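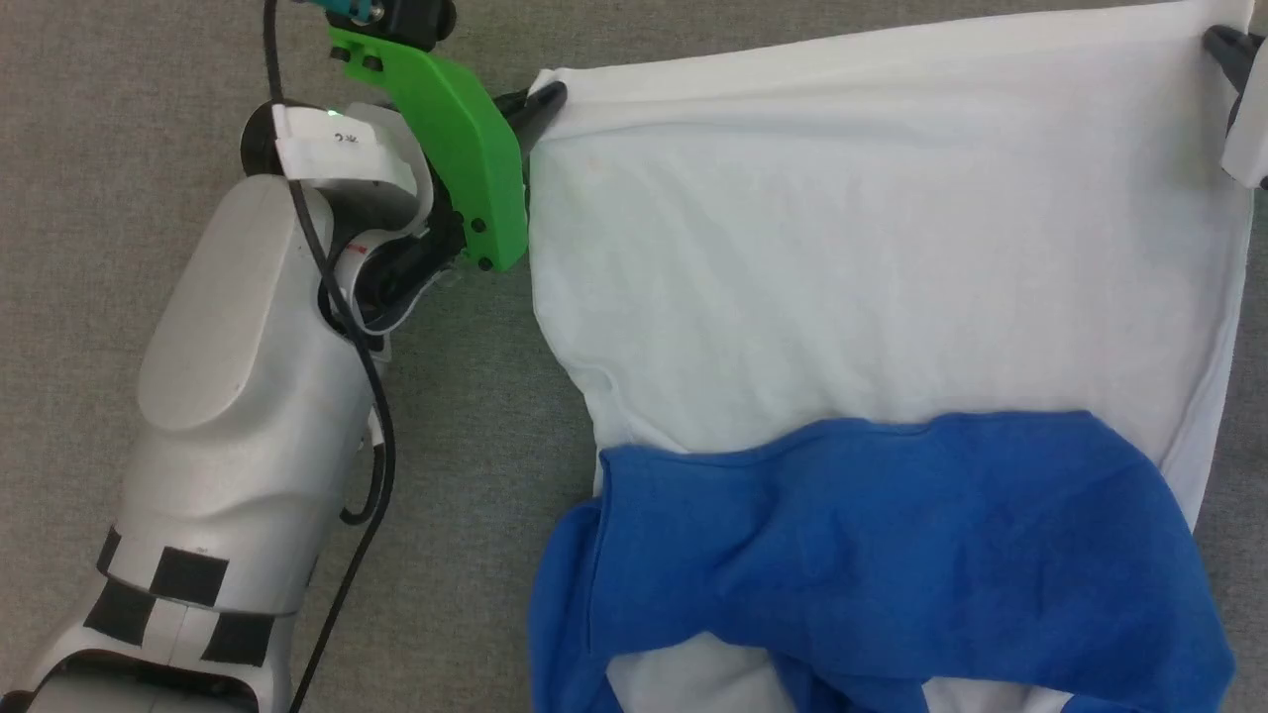 A reader wrote in after my last laundry post to ask why I don't just fold big things on the bed like everyone else. The comment went on to say that the floor is where dirt lives, that a bed is the right height for a person's back, and that anyone who puts a clean white cloth on a carpet will be picking lint off it until Christmas.

I agree about the back. I don't agree about the rest, so this post is about folding large flat things on the floor.

I have used the bed. My bed is smaller than my biggest tablecloth, which means the cloth hangs over on three sides and pulls itself crooked while I'm working on the fourth. The mattress also gives when you lean on it. You get one corner lined up, press down, and the other corner slides toward your hand. A kitchen table has the same problem with the overhang, plus whatever was spilled at breakfast.

A carpet holds still. Mine is gray with a short pile, and cotton grips it just enough that a corner stays where you put it while you go and get the next one. I would not try this on a shaggy rug. On bare wood or tile the cloth skates around, and I end up putting a shoe on each corner.

As for the lint, I vacuum first. I do it right before, not the night before. If the cloth is going to be used for company I put down an old sheet and work on top of that, but most of the time I skip it. I have had to pick off a few gray fibers. I use the sticky roller and it takes a minute.

How I do it now:

Shake the cloth out once, hard, holding it by two corners on a short side. Let it land. Don't try to place it neatly in the air, it won't cooperate.

Go around the edges and pull each corner outward until the cloth is flat. Most of the wrinkles come out at this stage if the cloth isn't too dry. I take mine out of the dryer while the hems still feel a little damp.

Smooth from the middle toward the edges with your flat hand or your forearm. Forearm is faster. I used to start from one side and push across, and all that did was move a big ripple to the far end, where it sat.

Then take one long edge and carry it over to the other. You want both corners in your hands at once if your arms will reach. Mine don't on the big one, so I do the left corner, then the right, then go back and fix the left. Smooth again. Fold in half again the same direction. By now you have a long strip, and from there it's easy: fold the ends in to the middle, then close it like a book.

I store them with the fold facing out so I can pull one without messing up the stack. The stack lives on the top shelf of the hall closet in a Stesora bin that was sold for sweaters. It fits four cloths, five if I sit on the lid. For a while I rolled them on cardboard tubes instead, which does give you fewer creases, but the tubes were longer than the shelf is deep and kept getting knocked down by the ironing board. I went back to folding in April.

The cloth I complain about most is a Prokgate one, plain white cotton, no pattern. I like it a lot on the table. It has no right side or wrong side that I can find, and the hem is the same all the way around, so there's no landmark when you're trying to work out which edge is the long one. I finally put two stitches of blue thread in one corner on the underside. That has saved me more time than any folding method. If you own more than one white cloth I'd do the same with a different color for each. I used green on the round one and then ran out of interest.

Fitted sheets are a separate subject. I still ball those up.

The comment also asked about ironing, in a tone. I iron the center, where people will see it, and leave the part that hangs. If there's a hard crease left from the fold I mist it with water after the cloth is on the table and pull it flat with my hands. I had a Jendier steamer for that but it spits, and I got tired of blotting up puddles.

Back to the back, then. Folding on the floor does mean a lot of kneeling and reaching. I use a garden kneeling pad, which I move along as I go, and I stop after two cloths. If your knees are bad, two tables pushed together would probably be better than any bed. I tried that once at a church hall and it was very nice to stand up for the whole job. I don't have room for it at home.

One more thing, about drying. Line drying makes the big ones stiff enough that they hold a fold much better, but they also pick up a crease from the line itself right across the middle. I hang them a hand's width off center so the line crease isn't where the plates go. In winter they go in the dryer on low with nothing else in there. When I put towels in with them the whole thing comes out as a rope, with a damp towel in the middle of it.

Next time I'm doing napkins, which I have a lot fewer opinions about.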